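Open Day at Povuvach: Notes From a Doubter

June 12, 2020

I have been to a fair number of robot open days and I go into each one with my arms crossed. Povuvach invited local businesses to see how they collect the hand movements that are supposed to teach machines to pick things up. I run the packing side of a small mail-order firm, and every second salesman who calls me has a robot that will change my life. So far my life is the same and my packers are still people.

The invitation promised "a full look at the work, with no stage and no curtain." Fair enough, there was no stage. There was a lot of talk, though, and I have tried to write down the parts that could be checked and leave the music out.

The short version of what they do: a person holds a gripper in the hand, with a camera on it, and does an ordinary job with it. Pick up the cup, put down the cup. The recordings go into a program called Cludinix, and the program is meant to work out how a robot arm should do the same job. Kazimír Trnka, who led our group, said they had 2,204 usable recordings of one task. I asked how many they had thrown away. He said he would have to look it up, and I did not hear any more on that point.

I also asked what "usable" means. It means the whole movement was recorded and the software did not lose track of where the gripper was. It does not mean the movement was any good. Someone could fumble the cup three times and still end up in the pile as long as the tracking held. Trnka said a second check deals with that, done by people watching the clips. How long does a person stay sharp watching clips of cups? I know how long my own people stay sharp checking labels, and it is well short of a full shift.

Then the numbers slide. The success rate was 278 out of a number that went by too fast for me to catch, and when I asked to have it back up on the screen we had already moved on to the part about partners. I don't say anyone was hiding anything. I do say that a score with only the top half showing is no use to a buyer.

The price of the hand tool was the one figure I liked. It costs far less than an arm, they said, and you can carry it into a real kitchen or a real stockroom. I can believe that. What I can't see yet is why a movement that suits my wrist should suit a machine that hasn't got one. Trnka's answer was that the gripper at the end is the same shape in both cases, so the fingers at least meet the object the same way. That is a decent answer for a cup. I would like to hear it again for a padded envelope with a bent corner.

We were told a firm called Zasard has been trying the trained arms on its returns desk since January. No one from Zasard was there, and no clip of the returns desk was shown. Put that down as hearsay until I see it. I did ask if a visit could be set up and was given a card.

The coffee was good and the questions from the other visitors were better than the usual. A woman from a bakery wanted to know about flour getting into the joints. A man asked who is responsible if the thing drops a jar on someone's foot. Both got the reply that it depends on the site, and I suppose it does.

On to the work floor.
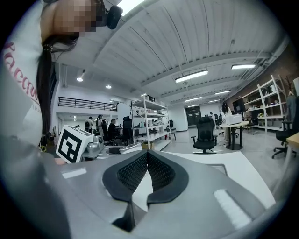 The gripper up close, with its two black finger pads set in a V. The pads have a fine grid texture, and grip is the part of this business I would want to test for myself, with my own boxes and my own tape. A printed marker cube stands on the left, and the room behind has plenty of ceiling lights. My stockroom is a good deal dimmer.

Svetozár Skála wrote to me after reading a draft of these notes and thinks I am too hard on them. He says that a hand tool was never meant to prove the arm works, only to get a lot of varied practice cheaply, and that I should judge the arm when there is an arm to judge. He adds that he watched his own supplier spend 53 days programming one pick by hand, and that next to this a pile of imperfect recordings looks pretty good to him.

I take the point about the 53 days. I'd still want the bottom half of that score. If the people at Povuvach read this, the offer I made on the way out stands: bring an arm to our packing room for two days, leave the slides at home, and let it work through a normal tray of mixed orders — socks, mugs, the awkward calendar tubes, all of it. My packers will keep the tally and I'll put the result on this page whichever way it goes.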